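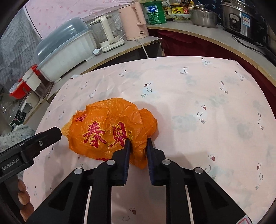 28/06/2025

So, heute endlich wieder am Greifer weitergemacht! Tütentest am Küchentisch, weil die Werkbank noch voll mit Rónáns Frästeilen liegt (ja, ich weiß, Pallavi, du hast es gesagt).

Dünnes Plastik bleibt mein Angstgegner. Die orange Tüte hab ich erst mal nur am vorderen Rand gefasst, beide Finger parallel, Beläge satt drauf. Beim langsamen Zuziehen ging das prima, beim schnellen schiebt sich die Folie vor den Fingern zusammen und ich kneife nur noch eine Falte. Von 80 Versuchen waren 13 daneben, fast alle im schnellen Durchgang.

Hub jetzt auf 60 mm begrenzt, das reicht für Tüten locker. Die Drehpunkte am Gestänge hab ich vorher nachgezogen, ganz leicht! Wer da mit Kraft rangeht, macht alles schwergängig.

Noch offen:
- Beläge mit Spiritus abwischen und die schnelle Reihe wiederholen
- das Netz am Tütenende separat probieren, da hab ich Sorge, dass sich die Maschen im Belag verhaken
- Rónán fragen, ob die Federn von Renaud schon da sind

Tabelle liegt im Ordner Grerdale, Zeile 118 bitte ignorieren, vertippt.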